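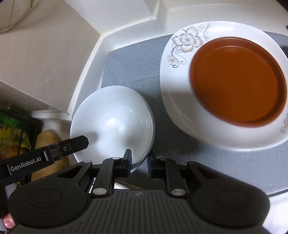 Fuvthorpe Reentry and Family Support Team

Section 2: Setting Up Your Family Account and Sending Your First Letter

Welcome, and thank you for taking the time to read this part before you sign in. We know that many of you are doing this late in the evening after work, maybe with a child on your lap, and the Hindura message service has more buttons than any of us would like. Go slowly. You can stop after any step and come back, and the service will remember where you were as long as you pressed Save.

Before you start

You will need your loved one's full name as it appears on the facility's paperwork (nicknames won't work, sorry!), their resident number, your own photo ID, and an email address that you check fairly often. If you don't have the resident number, call the facility's front office and ask for it. They are used to the question and shouldn't need to know why you're asking.

Creating the account

1. Go to the Hindura sign-in page and choose "I am a family member or friend." Please don't choose "I am a legal visitor," even if you are helping with someone's case. That choice is for attorneys and their staff, and it opens a different kind of account.

2. Type your name exactly as it is printed on your ID, middle name and all. If your ID has a hyphen, use the hyphen.

3. Enter your email address and make up a password of at least 9 characters. Write it down somewhere you'll find it again.

4. Open the email that Hindura sends you and press the link inside. It can take a few minutes to arrive, and it does like to hide in the spam folder.

5. Upload a picture of your ID. Lay the card flat in good light so that all four corners show.

Note: Approval usually comes within 2 working days. You can fill in the rest of your profile in the meantime, but the letter screen stays gray until you're approved.

Adding your loved one

6. Press "Add a contact" and type in the resident number. Check the name that comes up, and then check it once more. We have had letters go to a perfectly nice stranger with the same last name.

7. Choose your relationship from the list. "Other" is fine for godparents, neighbors, former teachers and anybody else who cares enough to write.

8. Press Save. Your contact now has to accept you from their side, on the shared tablet in their housing unit, so be patient if it takes them a while to get a turn.

Writing and sending

9. Press "New letter." A letter can hold up to 3000 characters, spaces included, and a short message can hold 1000. The counter in the corner turns red when you run out of room.

10. Write whatever you like about home, work, the garden, the dog, the ball game. People inside tell us that the ordinary news is what they read over and over, so please don't worry if it feels dull to you.

11. Press Preview, read it through, and then press Send. There is no way to pull a letter back once it has gone.

Caution: Every letter is read by facility staff before it is delivered. Don't write about an open case, a witness, or anything your loved one has talked over with a lawyer. Legal mail goes by a separate route, explained in Section 4.

Caution: Never put bank details or a Social Security number in a letter. Our team won't ask you for them, and neither will Hindura.

If something goes wrong

If your letter says "Held," it is waiting for a reader, and there is nothing you need to do. If it says "Returned," open it and look for the reason at the bottom of the page. Most returned letters have a web link in them, and once you take that out you can send the letter again.

If your loved one has been moved to the Machala unit, their number stays the same but you'll have to repeat steps 6 to 8.

Still stuck? Ask for Abrehet Ambaye at our help desk. She will gladly go through the steps with you over the phone, in English or Amharic, and if she's on another call, leave a message with your name and a good time to reach you.

Next: Section 3, Booking a Video Visit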